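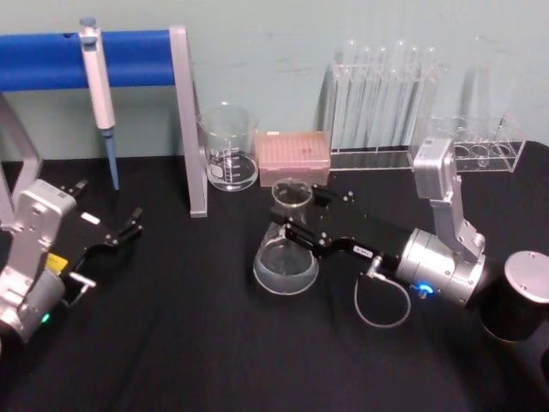 Figure 5.1 A pipette hanging from its stand, with a glass beaker on the bench nearby.

Chapter 5: When Citizens Question Leaders

By Ye-ji Min
August

Most of what a government says to the public is planned. Speeches are drafted, checked and handed to reporters before they are given. A question from the floor is different. The leader has a few seconds to answer, and the person asking may have waited months for the chance.

This chapter looks at what happens when ordinary people put questions to those in power, and how those exchanges are reported. We begin with a public meeting in the river town of Wallier, called after the national government cut off trade with its neighbour, Denanitz. The town's largest employer, a grain shipper named Vaverex, had sold most of its cargo across the border. Within 10 weeks of the trade ban it had closed its loading yard.

The minister for trade, Wihongi, came to Wallier on a Sunday to defend the policy. The hall had been set up for a short address. There were 2000 people at the door by the time it opened, and the organizers moved the meeting outside to the fairground. 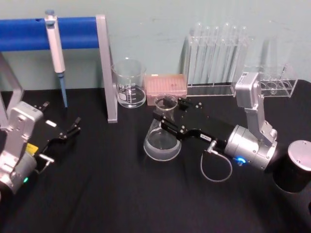 The minister spoke first and kept to the prepared text. The ban, he said, was meant to put pressure on the Denanitz government without sending troops. He then took five questions. The first four were polite. The fifth came from a woman who had worked in the loading yard, and she asked why the ban covered grain but left fuel alone. When he began to repeat part of his speech, she asked again, louder, and the crowd took it up.

He did not answer that night. Nine days later the government published its list of exempt goods for the first time.

Newspapers in the capital led with the shouting. The local paper led with fuel. Both reports were accurate, but a reader of one would have come away with a very different idea of the meeting than a reader of the other. We will return to this point in Section 5.3, where the two front pages are compared line by line.

Before reading on, note three terms used throughout the chapter. A sanction is a penalty one country places on another, usually on trade, travel or money. An exemption is something the penalty leaves out. Accountability means that those who make a decision can be made to explain it — in parliament, in court or in front of a crowd.

Last updated: August

Related chapters
Chapter 4: Trade as a Tool of Foreign Policy
Chapter 6: The Press Conference
Chapter 7: Petitions, Marches and Strikes
Chapter 8: Who Pays for a Trade Ban?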